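Dunmore Kitchen Words – a list of household terms collected in the Dunmore area, with the meaning given by each speaker and a standard English equivalent.

Last updated May 15, 2021 by Poppy Sedgwick.

## What's in it

The list has 1,308 entries from 69 speakers. Each row is one word as used by one speaker, so the same word can turn up many times with different spellings. There are 2 files:

- `words.csv` – the entries
- `speakers.csv` – age band, village and years lived in the area

Both are UTF-8, comma separated, with a header row. Join them on `speaker_id`.

## Columns in words.csv

| column | meaning |
|---|---|
| `entry_id` | running number, gaps are withdrawn entries |
| `speaker_id` | matches `speakers.csv` |
| `word` | spelling agreed with the speaker |
| `gloss` | the speaker's own explanation |
| `standard` | nearest everyday English word |
| `room` | kitchen, scullery, yard or other |

The `room` column was filled in by Ursina Prantl from the interview notes. Words for cupboards and shelves gave the most trouble. Several speakers use "press" for anything with a door, and others keep it for the tall one beside the stove.

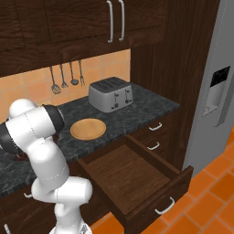 *Wall cabinets, dark brown wood grain (computer render). Coded as `cupboard, upper`.*

Floor units are coded `cupboard, lower`. If the speaker made no difference between the two, the code is plain `cupboard`.

## Known problems

- Entries collected before November use an older spelling guide and have not all been changed over.
- Some glosses are very short – "a pot", "for bread" – and were left that way.
- Blank `standard` means we could not agree on one.

Corrections are welcome. Please quote the `entry_id`.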